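4.2 Floor coverings and the sense of a settled room

We turn now to the part of the Lenddale study that gave us the most pleasure to carry out, and which we confess has grown rather longer than we first planned. When we visited people who had moved into the new flats at Hundbridge, we asked them to tell us, in their own words and at whatever length they liked, when their main room had begun to feel like home. We had expected to hear a good deal about curtains and pictures. What came back, again and again, was talk of the floor.
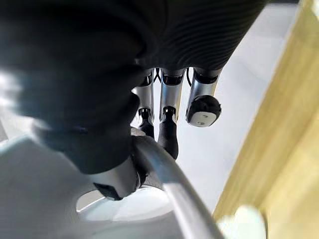 Of the 162 households who took part, 100 spoke of the floor before they spoke of anything else in the room. Many had lived with bare boards for the first weeks and remembered the sound of them – the echo of a dropped spoon, the neighbours' footsteps – with real feeling. One woman told us that she had not unpacked her books until the carpet was down, and that she could not for the life of her say why. We have kept such remarks whole wherever we could, as they lose a great deal in being shortened.

Pattern came up less often than softness, though the people who did mention it were warm on the subject. Stripes were liked for making a short room seem longer, and were held to be kind to crumbs. Plain carpets were thought smarter and more of a worry. The Gaber survey, carried out by post with 2,877 replies, asked about colour alone and so cannot help us here, but its finding that grey was the colour most often chosen fits well with what we met at Hundbridge.
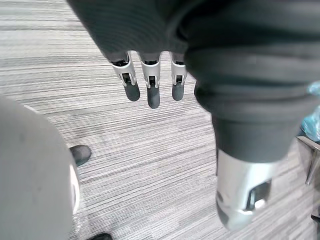
Figure 3. Striped carpet in grey, seen from above.

Where people put their chairs is a related matter, and one on which our earlier work at Plirgate had little to say. In 60 of the homes the seating had been moved at least once since January, most often away from the middle of the room and back towards a wall. 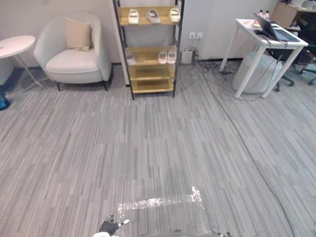 Residents gave us several accounts of why an open stretch of floor mattered to them. Parents wanted somewhere for children to sprawl, and older people wanted a clear path to the door, but a fair number simply enjoyed looking at it. A white armchair with a small round table beside it, and a good spread of striped carpet left bare in front, is close to the arrangement that many of them described to us as restful. We are wary of making too much of this, fond as we are of the idea, and we come back to it in Section 5 together with the question of lighting.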